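Skeltcombe Bedside Set: README

Last touched in March, when somebody finally fixed the folder names.

What you're getting

602 episodes of a single robot arm doing small jobs in furnished bedrooms, driven by a person with a pair of hand controllers and a good deal of patience. Each episode is one attempt at one job. The jobs are the sort of thing a hotel guest does without waking up fully: pick up the phone, put it back, find the remote, put the remote somewhere it will be lost again.

The recordings were made at Skeltcombe in 3 rooms furnished to look like places people sleep in. The furniture was bought by someone with a fondness for round tables, and the model may pick up that fondness too. If your own robot lives among square ones, plan accordingly.

Why bedside tables

Our earlier set, Greron, was all kitchen benches. It taught the policy to be very good at mugs and completely lost when anything had a cord on it. Bedrooms are full of cords. They also have low shelves, soft things right beside hard things, and dark objects sitting in shadow, and we wanted all of that in one spot.

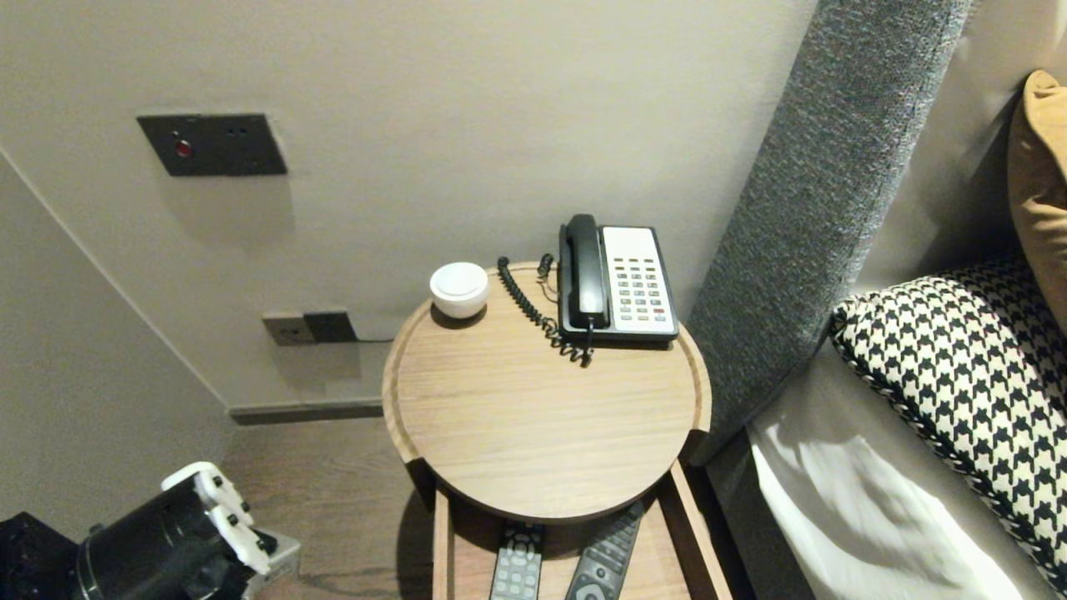
Handset jobs are the hardest in the set by a fair margin. A coiled cord pulls back, swings, catches on whatever is nearby and generally behaves like a fourth joint that never got wired in. Operators were told to go slowly and leave the cord alone unless the job called for moving it. Most of them listened. The ones who didn't are in the folder called cord_adventures, and we'd suggest keeping those out of your first training run.

Shelf jobs come second. The arm has to reach in low without clipping the tabletop, and dark remotes on a shaded shelf give the depth estimate plenty of room for creative writing.

Labels

Every episode has a plain sentence saying what was asked, a start and end mark, and an outcome: done, partly done, or not done. "Partly done" covers a handset returned to its cradle crooked. We argued over that one for longer than the recording took.

Failures are left in. Around 100 episodes are marked not done, and you can filter them out by the outcome field if you only want to see us at our best.

Format

Head view, joint positions and gripper state, all on one clock. Long episodes are split at 2000 steps, with the pieces numbered in order. The loader, Boateng, stitches them back together. It also prints a warning about colour profiles that you can ignore, as we have.

Known problems

Lighting is mostly soft and even, so don't expect much help with harsh sun. Bedding was straightened between episodes by whoever was closest, to whatever standard they were raised with.

The Brilovton split is held back for testing. Please don't train on it, even a little.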